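Print this page | E-mail this page

Balow Children's Centre
Role-play equipment: monthly inspection, January
Play kitchen, Room 4
Inspected by: Oğuzhan Öztürkmen
Countersigned by: Dennis Mutiso

1. Stability. Unit stands level and does not rock when pushed at the shelf. Satisfactory.
2. Fixings. All screws flush. One tightened at the rear of the side panel.
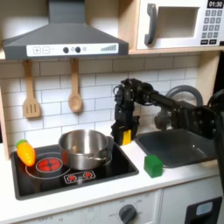

SECTION B: FITTINGS AND ACCESSORIES

3. Range hood. Secure. Both black knobs on the control strip to be pull-tested at each inspection. Satisfactory.
4. Hanging utensils. Slotted spatula and spoon checked by hand for splinters. None found. Spoon to be re-oiled before Tuesday.
5. Microwave. Door handle firm. No finger trap at the window opening.
6. Sink and tap. Tap does not turn freely at the base. Comment: monitor; refer to Ruvar if movement increases.
7. Cleaning. Counter and basin to be wiped down daily with the approved solution.

Outcome: passed, with one item to monitor. Retain this sheet in folder 124.

Shares: 4 | Comments: 0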